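# Plillis says its flat-pack 'repair promise' will cut waste. The fine print is thinner

June 24, 2025 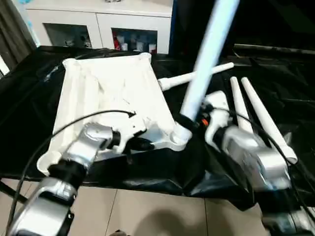 Plillis, the budget furniture chain, wants shoppers to believe its cheapest tables can now last for years. Under a plan it calls the Treltance promise, anyone who bought a small table, stool or shelf unit from the chain since January can ask for a replacement part instead of throwing the whole thing out. It sounds good, and it may even be good for some people. But the promise leans hard on the idea that these products come apart and go back together as easily the tenth time as the first. A white plastic tabletop turned on its face, with a tubular leg set into a round socket at the corner, is about as simple as furniture gets, and the socket is the bit you can't buy. The plan covers legs, collars, screws and caps. It doesn't cover tops, shelves or seats, and on most molded tables the sockets are part of the top.

That gap takes some finding. The store posters say "Keep it, fix it." The leaflet handed out at the register says "most parts." The full terms, posted on the company's website under a tab marked Support, list 234 parts across the range, and anyone who reads to the end of the list will see that all of them are small.

Pranab Talukder, who speaks for Plillis, said the company had picked the parts customers ask for most.

"People lose a screw when they move, or a leg gets left behind," he said. "We looked at what people were writing to us about and we started there. Nothing stops us adding to the list."

Asked when the list might grow, he said there was no date. Asked how many requests had been for tabletops, he said the company did not break out its figures that way.

Arif Siriwardena runs a repair counter in the Barua market hall, where he glues, pins and patches household goods for a flat fee. He kept a notebook of the jobs brought to him over the past year and let us read it. It holds 818 entries. He has gone through them and marked the ones that involved plastic tables or stools, and by his tally only 13 of those were down to a missing or broken leg. The rest were cracks in the top or seat, usually starting where a leg goes in.

"A leg hardly ever breaks," Siriwardena said. "It's a tube. What goes is the place where you push it in. You pull it out to move house, you push it back, you pull it out again, and one day it's loose, and then somebody leans on it."

His notebook is one man's count at one counter, and it would be silly to treat it as a survey. People with a lost screw probably don't carry a table across town to get help. Still, it is more than Plillis has put on the table. The company's claim that the plan will "sharply reduce" the number of items thrown away came with no numbers at all, and Talukder declined to share the work behind it.

Then there is the cost. Parts are free, but postage is not. A single replacement leg is sent as a parcel because of its length, and the delivery charge shown at checkout came to nearly half the store price of the smallest table when we tried it. Picking up in a store would avoid the charge, except that only 2 of the chain's stores offer pickup for parts so far. Talukder called that "a starting point." He would not say which stores were next.

Customers also have to prove when they bought the item. A paper receipt will do, and so will an order number. A bank statement will not, and neither will the date code molded into some of the products, even though the company could presumably read its own date codes. For furniture that often gets passed to a cousin or left on a curb for the next tenant, that rules out a lot of owners.

Plillis isn't the first to try this. Rosov, a smaller rival, ran a spare parts desk for its folding chairs and dropped it after a single season, saying few people used it. Former customers who wrote to us remembered it differently. Two said they had never heard the desk existed until it was gone. One said she had asked for a hinge and been sent a coupon.

A Rosov spokesperson said the company "remains open to fresh ideas on repair" and had nothing to add.

None of this makes the Plillis plan worthless. If you moved last month and one leg of your table stayed in the old apartment, you can get another, and that is better than the old answer from the help line, which was to buy a new table. The website form is short and plain. We ordered a pack of end caps as a test and they arrived in good time, in the right size – with a flyer for garden chairs tucked in beside them.

But a company that wanted its tables to last would have more to talk about than caps. It could sell the tops on their own. It could make the corners thicker, or fit a socket that screws out and can be swapped. Siriwardena said he had suggested the last one to the chain in a letter and had a polite reply thanking him for his interest in the brand.

Talukder said he was not aware of the letter. He said the design team was "always looking" at ways to make products stronger but that any change had to be weighed against price.

Shoppers who want to use the plan should find their receipt first and check the list before paying for postage. Requests can be made through the Support tab or at the help desk in any store. Parts already bought elsewhere will not be refunded.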